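Switched our small-batch shop from pre-orders to a made-to-order print provider this spring. Notes on what changed in the numbers and the workflow, in case you run a catalog of similar size. Long thread.

Setup first. The shop sells socks, tote bags and two weights of sweatshirt under the Warnel label. 274 active SKUs once you multiply designs by sizes and colors. Most of them sell in ones and twos. A handful carry the rest.

Storefront is Testum. Fulfillment was us, with tape guns. Blanks came from Prukwood, printed locally. Now the sweatshirts go through Ocampo, who hold the blanks, print and ship. Socks and totes stay in-house.

The thing I underestimated was SKU mapping. Testum treats a variant as a child of a product. Ocampo treats every size and color as its own flat item with its own code. You need a table between the two, and you will be the one maintaining it.

I keep the table in a plain spreadsheet. Columns: our SKU, their code, blank style, blank color as they name it, print file name, print position, last checked. The last column is the one that saves you. Blank colors get discontinued and the code stays live for a while after.

Example from May. A customer ordered the heather green in medium. Their code resolved fine and the order was accepted, then sat in "awaiting stock" with no notification to us. I found it by reading the order list by hand on a Tuesday morning.

Fix: a saved filter for any order in the same status for more than 2 business days. It runs once in the morning. Crude, but it has caught every stuck order since I set it up.

Print files. Ocampo asks for transparent PNG at final print size. They accept anything from 200 dpi and recommend higher. For flat color art, 200 was acceptable in our test prints. For anything with fine hatching it was visibly soft and I re-exported at 300.

Check for semi-transparent pixels before you upload. Direct-to-garment lays a white underbase on dark fabric, and a soft edge comes out as a pale halo. Either harden the edge or convert it to a halftone. I do the hardening in batch and look at each file on a black background afterward.

Export with an embedded sRGB profile. Two of our oldest files had a wide-gamut profile left over from a different workflow and the reds came back brown. The proof on screen looked right, so the proof is no help with this.
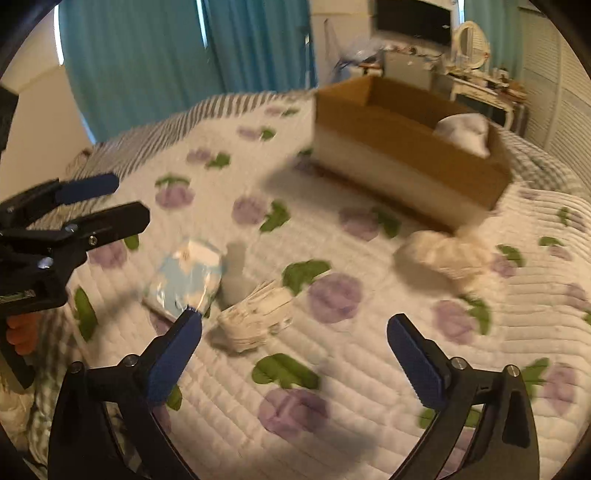 Shipping profiles were the second headache. A cart with one sweatshirt and one pair of socks now ships from two places. Testum will add both rates together by default. The customer sees a shipping total that looks like a mistake and leaves.

Options as I saw them: (a) charge both rates, (b) charge the higher rate and absorb the other, (c) fold shipping into the price for one of the product types. We went with (b). It costs us on mixed carts, and mixed carts are a minority of orders.

To set up (b) you need separate profiles per origin, plus a rule that zeroes the lower rate when both origins are in the cart. The rule editor evaluates top to bottom and stops at the first match, so the mixed-cart rule has to be first. I had it last for a week.

Also put a line in the order confirmation saying that items may arrive separately. Ours reads: "Your order ships from two locations. You will get a tracking number for each package." Emails asking where the socks were dropped sharply after that went in.

Weights. Enter the packed weight, including the mailer. Our socks were listed at bare weight and the label was bought one bracket too low on any order of three pairs. The carrier adjusts afterward and bills the difference, and the adjustments show up as a single lump on the statement.

Returns. Made-to-order items can't go back to Ocampo for a size exchange. They reprint for free if the print is defective or the item is wrong, with a photo, inside 14 days of delivery. A customer who picked the wrong size is your problem.

Our policy: one size exchange per order on sweatshirts, customer pays return shipping, the returned item goes to our own shelf and gets sold as a single. This only works if you have a listing type for singles. I made a collection called "Odds" with inventory tracking on and quantity set to one.

The size chart matters more than the policy. Ocampo supply a chart per blank, measured flat. Customers read chest width as chest circumference. I doubled the chest numbers, relabeled the column "around the chest", and added a line on how to measure a sweatshirt you already own.

Money. Unit cost per sweatshirt went up compared with printing a full run. Against that, no unsold stock and no cash tied up in blanks. On the low-volume designs made-to-order wins clearly. On our best seller it loses, and I still buy that one as a run from Prukwood.

So the best seller has two SKUs with the same public title, one in-house and one at Ocampo. In-house stock sells first. When it hits zero the listing switches over. Testum does not do this natively. I do it by hand, and a low-stock alert tells me when.

Cash timing also changed. Under pre-orders we had customer money before paying the printer. With Ocampo the card is charged the moment an order is submitted, and Testum pays out days later. A busy weekend can put you well ahead of the payout. Keep a float or raise the card limit before a launch.

Order submission: automatic or manual. I run a delay of four hours before release. Customers correct their address or swap a size within the first hour far more often than I assumed. Once an order is in print, a change means a cancellation fee or a second garment.

Production time. Ocampo quote a range in business days, and our orders have mostly landed inside it. The product page gives production and transit as two separate lines. When we showed a single combined estimate, people started counting from the shipping email.

Samples. Order one of every blank you intend to list, in at least one light and one dark color, and wash it five times before you write the product copy. One fleece we had planned on pilled badly by the third wash and never got listed.

Taxes: if your provider is in another state, look up how it treats resale certificates before the first order. We paid sales tax on the early invoices and had to file to get it back. The form is short – the waiting is long.

Still unsolved: packing slips. Ocampo will print our logo and one line of text, and the return address is theirs. Some customers have sent returns straight to the warehouse, where they get logged as unidentified. I have added our address to that one line of text and will see if it helps.

Next on the list is moving the tote bags over. The print area on their tote is narrower than ours, so nine designs need to be redrawn or dropped. I will post the before and after margins once there is a full month of orders to work from.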